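3.2 Building the student rig

The robotics club at Surarley meets in a former woodwork room, and most of the 14 students who joined in September had never touched an industrial-style arm before. We wanted them to own the whole workflow: fixing the arm in place, setting the view that the learning software would see, teaching by hand, and then living with the results! Their task was modest. The arm had to pick up a small foam block and set it down again, anywhere on the bench, with no tape marks to help it.

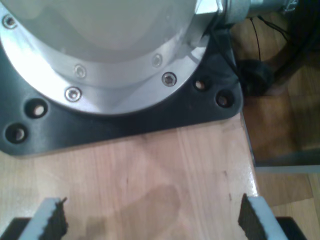 Choosing the view took far longer than we had planned for, and it led to some of the best arguments of the year. One team (they called themselves Trodon) wanted a wide view from the side of the room. The other team, Pramum, wanted to look down past the fingers, so that the gripper would always be in sight. We went with Pramum's idea for every run reported in this paper. With the fingers spread wide, as in Figure 2a, both dark inner pads can be seen along with the bare wood between them, and the students soon learned to judge their approach by the gap. The same view also takes in the base flange and its black mounting plate when the arm is folded back, and that gave the software a fixed landmark we hadn't thought to ask for.

Light turned out to be the harder problem. The tabletop has a sheen, and so does the metal of the flange, so a small change in the arm's pose could move a bright patch from one spot to another. Trodon's first model chased these patches with great determination. Ladan Salehi, who ran the sessions, asked the students to go back through their recordings and sort them by glare and by shadow before training again. It was slow work, but they were hooked, and several stayed behind to finish it. The final set held 400 recordings, sorted over 2 sessions using Zabala, the club's own labelling tool.

The shadow between the fingers deserves a note of its own. In Figure 2b it is a diffuse brownish patch with no clear outline, while glare shows near the bottom left of the table. Students in both teams proposed keeping poses like this one in the training set, and we agreed.

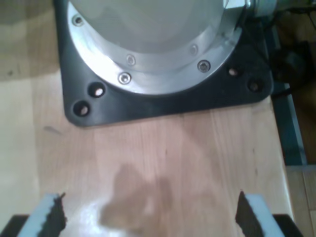

Figure 2. Views past the open gripper towards the arm's base: (a) upper, (b) lower.

3.3 Teaching by hand

Each student recorded moves in turns of about 3 minutes, with a partner watching the screen and calling out when the block left the view.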